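The drawer had been my mother's idea, like most things in that kitchen. She bought the tall fridge from a shop in Luvumbridge in the March before I moved in, and she chose it for the pull-out drawer at the bottom, which she said was just the thing for visitors, who never like to go rummaging through somebody else's shelves for a drink.

So there I was on the Sunday of the party, with 30 people expected at three o'clock and the cake still sulking in its tin, thinking mostly about bottles.

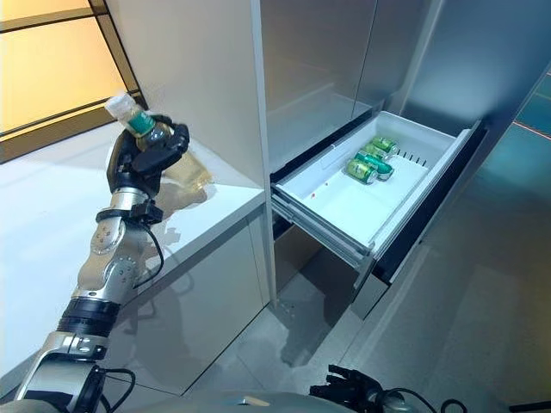

*The pale yellow one, by the white counter.*

She had been very firm about the pale yellow stuff. It was for my aunt, who had driven over from Vieira with the car windows down and would be wanting something cold and not too sweet, and it was on no account to be offered to the cousins, who would drink anything you put in front of them and then ask what it was.
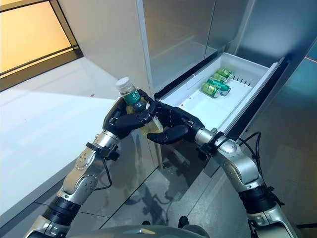

The cans were another matter. I have always liked them lying on their sides, the way my grandfather kept his in the pantry, and my mother has always liked them standing up, and we had gone back and forth over it by telephone for the best part of 10 days (very fondly, I should say, and with long detours into the weather and the price of butter). In the end she told me it was my kitchen now and I must do as I pleased, in the voice she keeps for things that don't please her at all.

I left them lying down. All the same, I went back twice to look at them, and wondered whether she would say anything in front of the aunts.

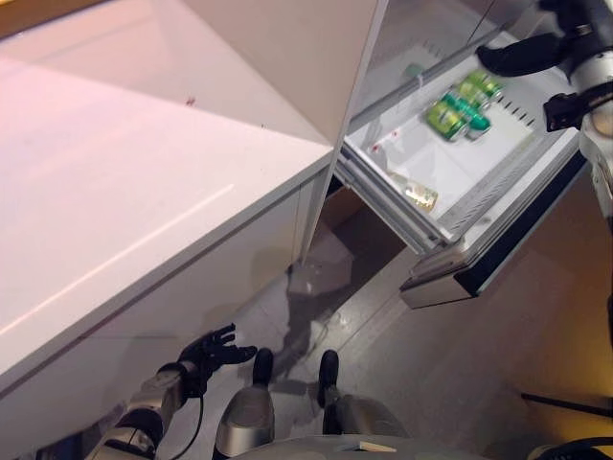
## Three o'clock

She was the first to arrive, of course, with her coat still buttoned, and she went straight past me to the fridge.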